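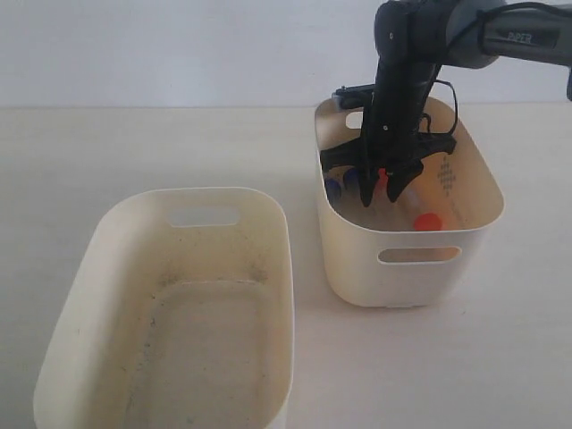 Status: reopened by customer
Product: Renano stock manager, with the Skavon label printer
Opened by: Marlene Marchand

Counts for the small consumables shelf go wrong overnight. We close the day with the right figure, the sync runs, and in the morning the item is short or missing. Support closed the first ticket as "user error, item booked out twice." I have the booking history open in front of me and each item was booked out once.

Things I was asked to try the first time:

Cleared the browser cache. No change, and I didn't expect one, as the wrong number is also on the printed report.
Reinstalled the printer driver. The printer prints what it is told. It has never been the problem.
Logged out all users before the sync. The count was right the next morning, then wrong again on Friday. One good night proves very little.
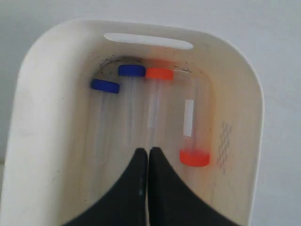
FENDPORT, March

Reply from support (Kibet Obura): Please confirm whether the affected items share a container, for example several screw-cap tubes kept in one bin. Renano treats a bin as a location. If two item codes point to the same location, the sync may merge them.

Customer: They do share a bin. So did everything under the old version, and nothing merged. "May merge" is doing a lot of work in that sentence. Does it or doesn't it? I made a test location with 2 made-up codes and a stock of 100 each. After the sync, one code held the full stock and the other had vanished. If that is a merge, I'd expect the two figures to be added together. It looks to me like one record is written over the other.

Support: Reproduced on our side with your export. Passed to the sync team. As a workaround, give each code its own sub-location.

Customer: I've done the consumables shelf, which took around 3 hours. I am not doing the rest of the stockroom on the strength of a workaround.

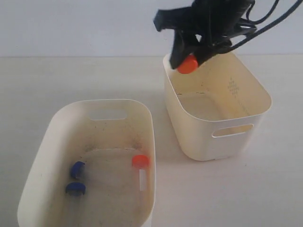 Log update by Garnet Beaulieu, sync team

The overwrite happens when the codes have the same first eight characters. The sync compares a shortened code and keeps the newer record. A patch is on the test server. Lost records can be restored from the nightly backup, but only item by item.

Customer: Test server checked, both codes still there the next morning. I'd like to see it survive a month end before anyone marks the ticket solved. Please leave it open.

Comments

Zachary Dufour: Same fault at our site. We were told to clear the cache as well.

Jaxon Paquette: Are we sure it's only the first eight characters? I have a pair that differ at the sixth and one of them still went missing.

Marlene Marchand: Jaxon, send them your export. I had my doubts about that explanation too.

Related tickets

Leclerc import rejects codes with a trailing space
Skavon labels print with last month's location
Sub-locations missing from the printed report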